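Home | About | Our Work | Open Positions | Contact

Paper Records Assistant (part-time), Plesero office

Parano is a small company which keeps and arranges paper records for other businesses. Our clients are workshops, shops and two printing houses, and most of them still plan their work on paper. When a project is finished, the sheets come to us, and very often they come in no order at all. We are looking for one person to help us in the Plesero office, beginning in September.

The first big job will be the records of the Lindance project. We received 156 folders, with up to 200 sheets in each. Some folders are almost correct already. In others the pages of different weeks are mixed, and the same task list can be found in more than one version. Your work is to make from this a set which the client can open and use without calling us.

What you will do

You will take the sheets out of a folder, separate them by heading and page number, and make clean stacks with the edges even. After this you will put each stack in the correct tray and write one line in the register. If a page is missing, you put a yellow slip in its place and continue. Please do not guess where a page belongs — ask a colleague, or leave it in the tray for questions until the afternoon.

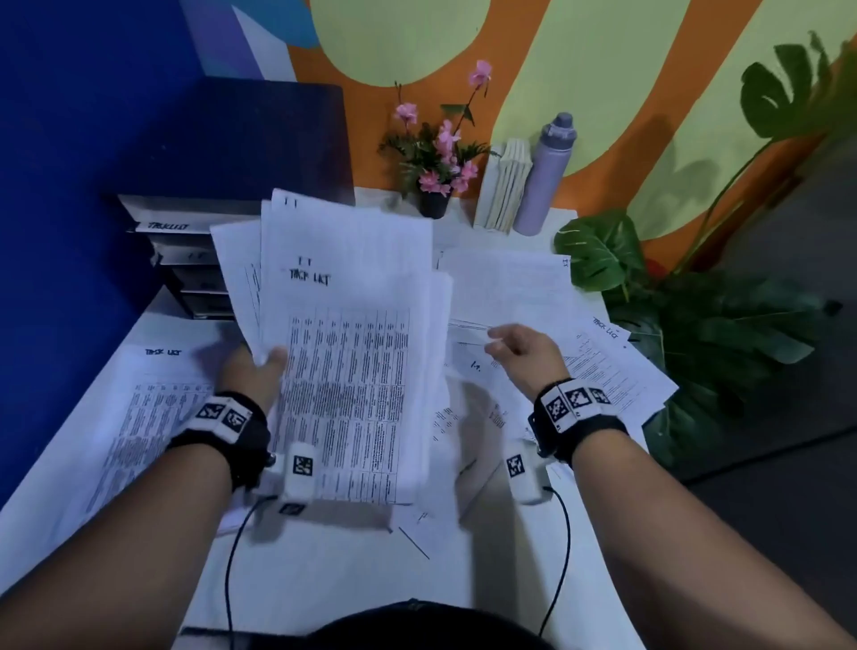 Collecting task list sheets into a stack at the desk.

The print on many sheets is small, with narrow columns, so you should be comfortable reading fine text for a long time. Good lamps are available, and you may bring your own magnifying glass if you prefer it. We make a short pause every hour, and we ask everybody to really take it.

What we expect from you

You are patient and you like to finish a thing before you start the next one. You read English well. Handwriting is sometimes difficult in these papers, and a little experience with it would be welcome. You do not need a diploma in archives or office work. Two of our present colleagues came from a bakery and from a school library, and both learned the system in some weeks.

You should be able to lift a box of folders from the floor to the desk. If this is a problem for you, please tell us in your letter and we will arrange the work in a different way.

What we offer

The position is 20 hours in a week, in the mornings, from 8:30. The contract is for six months and can be made longer when the Mao records arrive, which we expect in the spring. You will have your own desk, paid training in the first two weeks, and free coffee and tea. The bus stops in front of the building. Parking is behind it, but the places are few.

How to apply

Send us a letter of one page and a list of your earlier jobs. Write in the letter how you keep your own papers at home, even if the answer is "in a shoe box". Invited persons will come for a trial of 40 minutes, in which you arrange one mixed folder with us in the room. The trial is not a speed test.

Applications are accepted at the Parano reception in Plesero or through the Contact page until the end of August. We answer every letter, also when the answer is no.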